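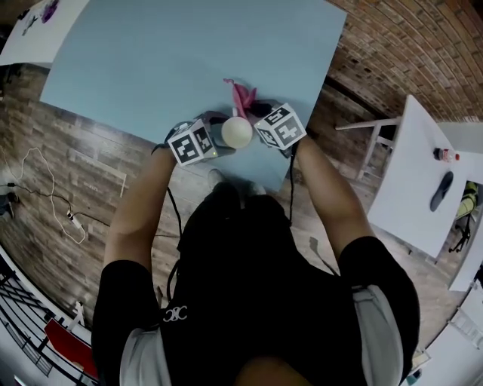

Changes to the Household Paper Archive

Posted Tue 9 April by the Zillulier desk

Readers of this blog will be aware that the archive of household papers kept at this address has been under review for the past year. The review is now complete. The purpose of this post is to record the decisions taken, so that relatives and other readers who consult the papers may know what has been kept, where it is held, and what has been let go.

The archive began as a single trunk of letters from the house in Molov. It grew by inheritance, and later by the habit of never discarding a receipt. At the start of the review it held 3,314 separate items. A large part of these were utility bills, bank statements and appliance manuals of no lasting interest.

What has been kept

All personal letters have been kept, including those that could not be dated. The Molov correspondence has been placed in its own series, and the 135 letters in that series have been numbered in pencil on the upper right corner of the first page. Envelopes are stored with their letters wherever the match is certain. Loose envelopes have a folder of their own.

Property papers for the Karaki lot have been kept in full. The lot was sold long ago, but questions about the boundary on the north side still arrive from time to time, and the survey sketch has answered most of them. A copy of the sketch can be sent on request. The original does not leave the house.

School reports, recipes and concert programs were harder to settle. The recipes were kept, with the exception of those cut from magazines without any note in the margin. One card for plum dumplings exists in three versions with three different amounts of flour. All three remain in the box.

What has been discarded

Tax records were retained for the period required and shredded beyond it. Manuals for appliances no longer owned were recycled. Greeting cards bearing only a signature were discarded, and this is the decision I expect to be questioned. I reread each one before it went. I have since regretted two of them.

Storage

The papers are now in Nirnov document boxes, the flat kind with a metal edge. They replaced a collection of shoe boxes and one hat box. The new boxes are stacked no more than three high on the shelves in the back bedroom, where the temperature is steadier than in the attic. Staples and rubber bands have been removed. Paper clips remain in a few folders that I have not yet reached.

Photographs are handled separately. There are 773 prints, and fewer than half carry a name or a place on the back. Work on them will resume in August.

Requests

Requests to consult the papers should be made by e-mail through the contact page, with the series name if it is known. Please allow a few weeks for a reply. Scans are provided without charge for up to 40 pages. Larger requests will be considered individually, and slowly.

Corrections to the index are welcome, particularly for the Molov series, where the handwriting is difficult and I have certainly misread several place names.

Recent posts
Removing Rubber Bands From Old Paper
The Karaki Boundary, Again
Notes on Fading Ink
An Index for the Recipe Box
Why the Attic Was Emptied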